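Visit report: open day at the Serkard workshop, Arnham
Intro to Automation, project 2
19/03/2024

For project 2 we could either build something small or go see something working and write it up. I picked the visit. I'm slow with a screwdriver, and Serkard was holding an open day in Arnham, which is one bus ride from Sindville. I stayed all afternoon and came home with eleven pages of notes (my handwriting is terrible, so it's less than it sounds).

The part I want to spend most of this report on is the basket demonstration. A humanoid robot works at a white table with a woven basket on it, and the task is picking and placing small things.
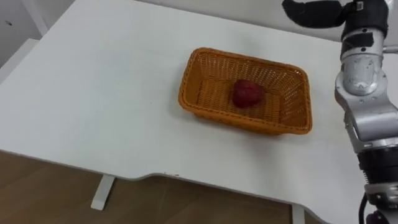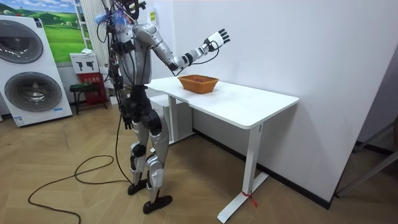 What I expected

Before I went I wrote down what I thought I'd see, like the assignment sheet says to. My list was pretty short. I thought the robot would be behind glass, I thought it would be loud, and I thought it would be fast. I got all three wrong! There was a line of tape on the floor where visitors stood, the fans were quieter than my laptop, and the arm moved about as fast as I do when I'm carrying a full bowl of soup.

I also thought there'd be a big speech first. There was a short safety talk (stay behind the tape, don't lean over, don't throw things to the robot, which I guess somebody has tried) and then they just started.

The basket task

The strawberry is a harder object than it looks. One of the engineers explained it while we were waiting for the next run. A block has flat sides, so if the fingers come in a little crooked the block kind of straightens itself out. A strawberry is rounded and bumpy and gets wider at one end, so a crooked grip makes it roll. And if you squeeze harder to stop the rolling, well, with a real berry you get jam.

Then there's the basket. I hadn't thought about the basket at all. The sides slope and there's a thick rim all the way around, so the hand has to come in from above and get its fingers down inside without bumping anything. In the runs I watched, the arm usually went up and forward first, stopped with the hand open, and only then came down. I asked about the stop and was told it's there so the arm can settle. Any wobble up at the shoulder gets bigger by the time it reaches the fingertips.

I'd been thinking of the hand as the clever part. After an hour of watching I was mostly looking at the shoulder and elbow, where all the positioning gets done. The fingers only have work to do at the very end.

The cables

The cables surprised me the most. There's a real tangle of them up around the head, and a long black power cord runs from the robot across the floor in big loops. In the videos I'd watched for class you hardly notice any wiring, so I figured that was how these things look.

I asked why it doesn't just run on a battery, and the answer was that on a day with run after run it's easier to leave it plugged in. The slack in the cord matters too - if it's too tight it pulls on the robot, and if there's too much it ends up under the feet. Checking the cord is on their list before every run. I copied that into my notes with two stars next to it, because our class project last fall failed from exactly this kind of thing (a USB cable that was four inches too short).

Numbers I wrote down

There was a sheet taped up by the sign-in desk with the lab's own log on it, and they let me copy from it:

Basket runs logged before the open day: 900
Runs with a strawberry as the object: 348
Runs stopped early by a person: 58

I was told the 58 are spread over all 900 runs, so you can't use them to say anything about strawberries alone. I wanted to make a chart of it and then realized I don't have the right numbers for a chart. If I go back I'll ask for the stops sorted by object.

The scheduling software they use is called Rajan. I only saw it over someone's shoulder, so I won't pretend I can describe it. It keeps the list of runs and lets a person mark each one as finished, repeated or stopped.

Things I would do differently

I should have brought a stopwatch. My notes say "slow" and "pretty slow" and "slower," and I can't do much with that now. I also should have picked one joint and watched only that for a few runs - I kept trying to watch the whole robot and missed things.

And I'd eat lunch first. It's hard to take notes on fruit when you're hungry.

Next step

The second half of this project is due in April. I want to set up a basket and some round objects at home and try picking things out with kitchen tongs, once with my elbow resting on the table and once with it in the air, and time both. It's a very low-budget version of what I saw, but I think the elbow part should show up in the times.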